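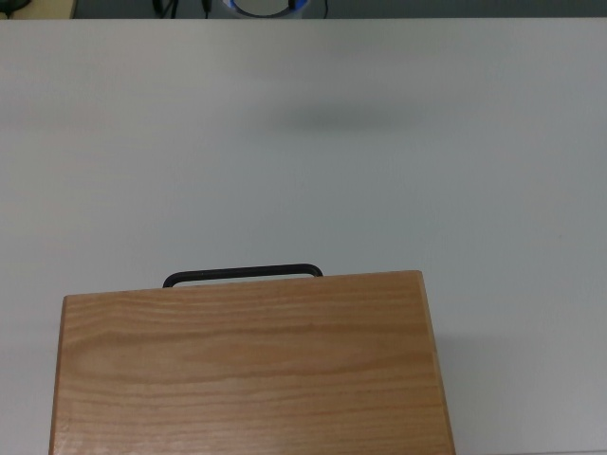 Justard Tabletop Set: README

Please read the rules before recording. Kittipong Siriwan wrote most of them, generally on the evening after somebody broke one.

Contents
39 sessions, 3000 clips. Two folders: raw and checked. Work from checked. The raw folder is kept for people who enjoy grief.

House rules for recording
1. Clear the work surface before every clip. The tabletop is for the task object. Coffee is not a task object, whatever the label file from March may claim.
2. Start with the handle toward the far edge of the table.
3. Cables stay off the tabletop. Behind it is fine.
4. Leave the lights alone during a session. Soft shadows are welcome; a new shadow halfway through a clip is a bad clip.
5. Keep failed tries and mark them "fail". We have met datasets in which no robot ever dropped anything, and we wish their authors well.
6. Stop means stop. Whoever holds the stop button does not also hold a phone.

Labels
Name the object by what shows: "wooden box, black handle". Don't guess what's inside. If 2 labelers disagree, use the vaguer word and move on with your lives.

Known problems
Sessions recorded at Guerreiro have clocks that run ahead of the ones at Nelex. Don't sort by time across sites.

Changes
Jul 9, 2023: rule 6 reworded, second sentence added. Ask Kittipong.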